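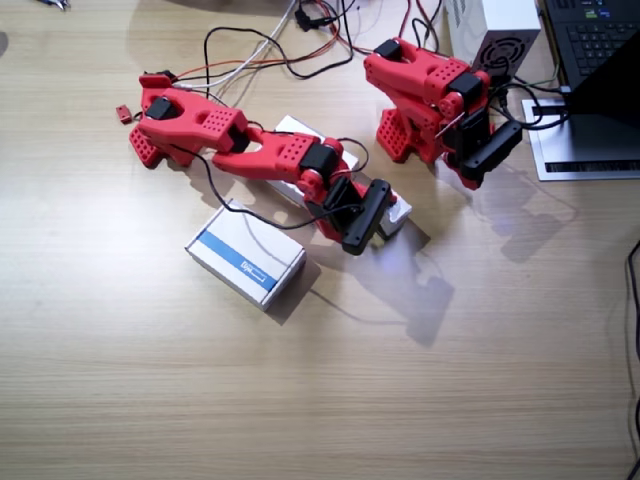
*Fig. 1 — Small white carton on the bench, long side at a slant.*

**Packing the small carton (Ko line)**
Woltham bench guide. Updated December 27, 2020, L. Sandhu

Wood-grain bench only. Wipe it first, grit marks the white board and Mindent will send the whole tray back.

1. Take one flat carton from the 752 pack. Check the score lines. Crushed corner — bin it.
2. Square it up with both hands. Don't pull from one corner.
3. Close the far end first. Side flaps in, then the tuck.
4. Lay the carton down, open end toward you.
5. Slide the insert in. Should go in with no push. If it sticks, take it out and turn it over.

**Note:** leave the front half of the bench clear. No spare flats, no tape, no coffee.
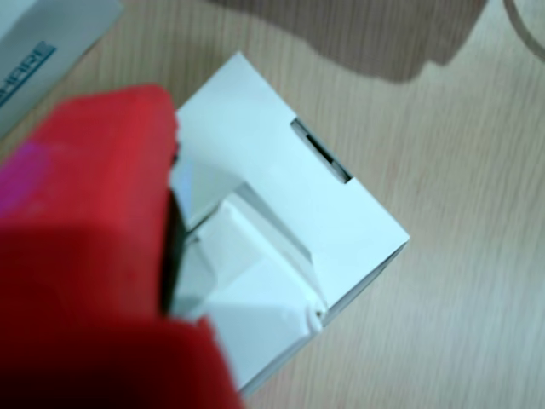

Packing Guide — p. 3

**Closing the near end**

6. Fold the two inner flaps in, left then right. Creases sharp, run a thumbnail down each one.
7. Look in the end before going on. Flaps creased and pushed in at angles like in the picture, with the end still partly open, are not finished. Press them flat.
8. Find the narrow slot near the edge of the upper face. Keep it clear, no label over it.
9. Tuck the lid. Stop when its flush.

**Caution:** do not force the tuck. Board tears at the fold and glue wont save it. Start over with a new flat.

**Caution:** no tape on the white face. Pulls the finsh right off.

10. Label on the plain side, then into the Cisport tray.

Trays hold 700. Short tray — write the number on the card, leave it for Pramila Pant. Dont top up from another batch.

Re-order flats on form 977. July stock goes first.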